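Subject: Re: [trekholm-bakers] Starter gone quiet in the cold
From: Leonor Patrício
Date: December 19, 2019

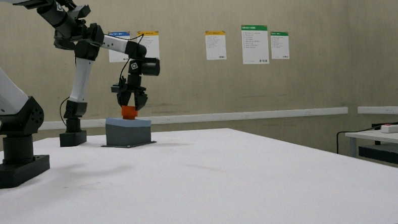 Small orange object over the gray block, simulated.

Hello Tomás, and hello to everybody else who has been reading along,

I was so glad to see your message, as my own starter did exactly this the first winter after we moved to Trekholm, and I very nearly threw the poor thing in the compost! Let me copy in the part I'm answering:

> On Tuesday Tomás Rebelo wrote:
> I feed it every morning, 100 flour and 100 water, all in grams,
> and it used to double by lunch. Now it has a few sleepy bubbles
> at suppertime and smells a bit like nail polish. Custódio says
> to start over. Do I have to? I promised my sister two loaves
> for Christmas Eve.

Please don't start over, whatever Custódio says (sorry, Custódio, I still love your rye). The nail polish smell usually means it's hungry, and a cold kitchen makes it slow on top of that. I would keep back one good spoonful, feed it the same amounts you've been using, and swap a little of the white flour for whole rye. Use water that feels just warm on your wrist. Then put the jar in the oven with only the light on, and tape a note to the door - I once preheated mine with the jar inside and we will not speak of the smell.

Give it three days of that, twice a day if you can manage it. If it's climbing up the jar again by Sunday, you're in fine shape for your sister. When I bake two loaves I build it up the night before to 200 grams, and the whole batch of flour comes to 785, which fills both of my old tins and leaves a bit of dough for a roll that never makes it to the table.

Henrique asked last week whether the Janjua rye is worth the drive. I think so, but get the coarse one, and go early, as they had only the fine left when I got there after lunch.

Oh, and whoever left a blue striped dish towel at my house after the December swap, it's washed and waiting for you - I can bring it to Nuno's if that's easier.

Warmly, and with flour on the keyboard,
Leonor

Trekholm Bakers mailing list | Contact the list owner | Back to top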